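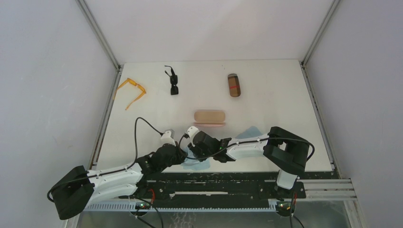

19. Januar

Heute endlich die Brillensachen. Seit Dezember schiebe ich das vor mir her, und jedes Mal, wenn jemand etwas zum Sägen wollte und keine Schutzbrille fand, habe ich ein schlechtes Gewissen bekommen. Also nach dem Kaffee alles herausgeholt, was mit Brillen, Etuis und Putztüchern zu tun hat, und Stück für Stück durchgesehen.

Zuerst die orange getönte Schutzbrille. Die mag ich ja sehr, muss ich sagen, auch wenn man damit durch eine ewige Abendsonne läuft. Am UV-Kleber ist sie die angenehmste, die wir haben, und sie drückt nicht hinter den Ohren. Auf dem linken Glas hat sie einen feinen Kratzer, den man nur findet, wenn man sie schräg gegen die Lampe hält. Bleibt im Dienst. Bitte mit offenen Bügeln ablegen und nicht mit den Gläsern nach unten auf die Werkbank, da liegt immer irgendein Span.

Die schwarze Sonnenbrille gehört streng genommen gar nicht in die Werkstatt, sie wohnt aber schon so lange bei uns, dass ich sie nicht mehr hinauswerfen mag. Domnica Jitaru nimmt sie, wenn sie draußen im Hof lackiert. Eine Schutzbrille ersetzt sie nicht, das schreibe ich hier lieber noch einmal hin (Domnica weiß es, aber es lesen ja auch andere mit). Ein Scharnier war locker, mit dem kleinen Schraubendreher nachgezogen, einen Tropfen Sicherungslack drauf. Über Nacht liegen lassen.

Dann die Etuis. Das braune mit dem schmalen roten Band um die Mitte ist für die Sonnenbrille vorgesehen, gefaltet passt sie gerade so hinein, wenn man die Bügel ordentlich übereinanderlegt und nicht drängelt. Das hellbraune ist breiter und nimmt die orange Brille auf. Ich habe beide innen mit dem Pinsel ausgestaubt, im breiten war erstaunlich viel Schleifstaub, vermutlich noch von den Plemley-Leisten. Wer also eine Brille zurücklegt: erst abwischen, dann hinein, sonst schmirgelt man sich die Gläser im Etui.

Zum Abwischen das hellblaue Tuch. Es war ganz steif vom letzten Mal, ich habe es zu Hause ohne Weichspüler mitgewaschen, und jetzt nimmt es Fingerabdrücke wieder schön weg. Knittern darf es, gebügelt wird bei mir kein Putztuch. Es soll aber bitte bei den Brillen bleiben und nicht wieder beim Leinöl landen, wo ich es zuletzt gefunden habe. Für Öl gibt es die alten Lappen im Eimer unter dem Waschbecken.

Nachbestellen: Brillenreiniger, die Sorte ohne Alkohol, bei Wongsuwan, Artikel 2809, 2 Flaschen. Der alte Reiniger von Godus hat Schlieren hinterlassen, den brauche ich noch für die Fenster auf. Im Katalog von Rillham habe ich außerdem eine Schutzbrille gesehen, die über die normale Brille passt, Seite 817. Das wäre etwas für mich, ich wechsle sonst beim Bohren ständig hin und her und lege eine davon dann irgendwohin. 18 Euro, das muss drin sein.

Offen: Haken für die Schublade, Etiketten für beide Etuis. Und nach dem Sicherungslack morgen früh noch einmal das Scharnier prüfen, bevor Domnica die Brille mit in den Hof nimmt.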